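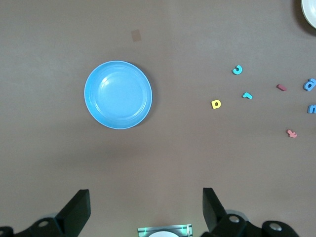
Week 9 – Can machines do chores yet?

Notes for the Monday session. Reading for next time is at the bottom. Bring the chore sheet from last week, filled in, one per pair.

Short answer to the title: some, sometimes, in a room set up for it. Rest of the hour is about what "some" and "sometimes" mean.

1. What counts as a chore

Working definition from Privetti (handout 2): a chore is a job with no fixed start state. The dishes are never in the sink the same way twice. A welding line has a fixed start state, because people spent a lot of money giving it one. So a factory weld isn't a chore. Sorting the returns bin at the end of a shift is, even though it happens in the same building.

Keep this in mind for the essay. Half of last year's essays compared a car plant to a kitchen and said the kitchen was "harder" and stopped there. Harder how? Say which part.

2. Break the job down

Tidying a table, the standard toy version. Things left out on a tabletop, foam letters say, and a bowl they should go in. A small child does this (complaining). For the machine, at least:

find the thing
decide which thing first
get the gripper to it
close on it
know whether you've got it
carry it
let go in the right place
know when to stop

Students always skip numbers 5 and 8. Number 5 is where a lot of runs die. Gripper closes on nothing, arm swings over the bowl very confidently, opens, goes back for the next one. Number 8 – what is "tidy"? If there's a plate on the table too, does it go away as well? You didn't say. A person would guess from context, and be right mostly.

3. Why small soft things are a pain

– Thin. Fingers have to come down close to the table without hitting it. A couple of millimeters out and you either scrape or miss.
– Soft. Squeeze a foam letter and it gives, so gripper width isn't a clean signal that you're holding somthing.
– Odd shapes. A "c" can be picked up by the back of the curve or across the whole thing. An "r" has one good place and several bad ones. Lying at any old angle, so the wrist has to turn to suit.
– Light. Nudge it and it moves, and now your plan is out of date.
– Close together. Going for one pushes its neighbor.

Compare the bowl. Rigid, big, stays put, but wider than many grippers can open, so you have to take it by the rim. Different problem. Same table.

4. Cameras, quickly

Two usual places. Fixed overhead or off to one side: sees the whole table, but the arm gets in the way at exactly the wrong moment. On the wrist: great view of the last few inches, poor memory. Turn away and the rest of the table is gone unless the software keeps track. Most setups now use both. If asked in the exam for a drawback of each, these are fine, don't write a page.

5. Numbers (be careful with them)

The Hrynyshyn exercise, the one we'll use all term. Single arm, two-finger gripper, small objects into a container, 200 attempts per condition. Copy the table out yourselves, I'm only talking through how to read it.

Ask every time:
What was counted as a success? One object in, or table clear?
Who put the objects back between runs, and did they put them back the same way?
Was anyone standing by to step in? Did that count as a fail?
Same lighting all day?

Per-object vs whole-job is the big one. Say a machine gets each pick right 9 times in 10. Sounds good. Seven objects, no retries allowed, all seven right: 0.9 to the power 7, a bit under half. So the same machine is "90 percent" in the brochure and worse than a coin flip at clearing the table. Allow retries and it climbs back up, but then time goes. Always ask for time.

6. Shop floor

Boltent case. Small fasteners, mixed bins, a person sorts them at the end of each shift. They priced an arm and a camera, and the arm wasn't the expensive part. Expensive part was changing the bins, the bench height, the lights, and the habit of chucking gloves in on top of everything. Once all that was fixed the person was a lot faster too. Discuss.

Grakov case is the reverse. Folding cartons, over 250 a shift, hardly any variation. Machine won easily, and it's an old machine with no camera at all. Dont reach for learning when a bracket and an air cylinder will do.

7. Where this leaves the home

Picking up and putting down: decent, in a known room. Cloth: improving, slow. Anything wet: ask me in a few years. Stairs, pets, a toddler on the floor: no.

My own view, argue with it if you like: the first useful home machine does one boring job overnight, slowly, and it won't matter that it takes two hours.

For next time

Read Sasaki (Yasuo, there are two in the folder), sections 1 to 3, skip the math in 2.
Pick one chore from your sheet, break it down as in part 2, mark the step you think fails most often and say why. One side of paper.
Essay titles due in December, by email, before 5 pm.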